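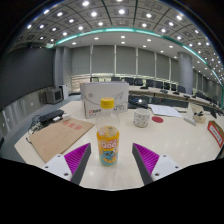 I keep being told the robots are coming for the chores. I'd like to know which chores, and whether I should leave a key out. A thread.

My job involves meeting rooms. Long tables, many chairs, and after every meeting a layer of stuff that people put down and stopped believing in. A drink with the cap on. A mug. An envelope. Cables, always cables.

So when somebody says a machine can "clear a table," I get interested in a way that isn't healthy.

Start with the bottle, because everyone does. Standing up, stiff plastic, nothing crowding it. Two fingers, one on each side, squeeze, lift. Ridged pads help. If your robot can't do a bottle in 2022 you shouldn't be sending out brochures.

Detano sent out a brochure. It has a bottle on the cover.

The mug is next and the mug is where I start asking questions. Grab it by the body or the handle? Is there coffee in it? A person tilts their head and knows. A machine needs a plan for the half inch of cold coffee, and the plan had better not be "find out."

Coasters. A flat round thing lying on a flat shiny thing. I can't always get one up myself without sliding it to the edge and catching it, which is a trick I learned at age 4 and which is apparently a research topic.

Same goes for an envelope. Same goes for a sheet of paper, only worse, and a stack of papers is worse again since now you have to decide if it's a stack or a mess that happens to be squared up.

Cables I will not discuss. I have seen the Pastholm demo video three times and there isn't a cable in it. Beautiful table in that video. Looks like a table in a furniture store.

But let's say the hand can do all of it. Fine, the hand is wonderful. Now somebody has to tell it what's trash.

Drink with juice left in it – trash, or does someone want it? Cardboard box – packaging, or is the thing still inside? Kraft envelope – junk, or the contract? I've been doing this for years and my method is to stand there and guess, then put it on the side cabinet for two days.

I asked the Horum sales line what their system does with an object it isn't sure of. Answer: it leaves it where it is. Which, fair. I've worked with people who ran the same software.

The quote, for those who like numbers, was 3,931 a month. That didn't include wiping the table. Wiping is a "roadmap item."

Where I think it really stands: one kind of object, upright, spaced out, decent light, and a person nearby in case – yes, today, go ahead. A whole table the way a meeting leaves it – I'd want to see it done 100 times in a row before I gave up my cart.

And the chairs! Has anyone got a robot that pushes in chairs? It's most of my evening. I'd take a very stupid robot that did only chairs.

Jemal people, I know you read these. Chairs. My messages are open.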